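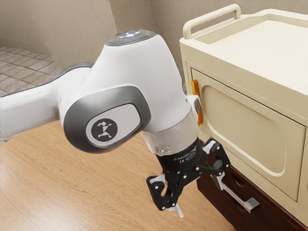
Bat Box Checks at Skisska Reserve

The May survey covered 60 boxes along the creek and the north ridge. Six had slipped on their straps and were rehung at the original height. Shiuli Dewan logged droppings in most of the ridge boxes – fewer along the creek, where wasps had moved in again.

Please do not open a box or shine a light into it. Handling bats requires a permit and current rabies shots. If you find one on the ground, leave it alone, keep pets away and call the Rulamton wildlife desk, extension 491.

Box repair forms go to Senthil Kamath by 9/12/23.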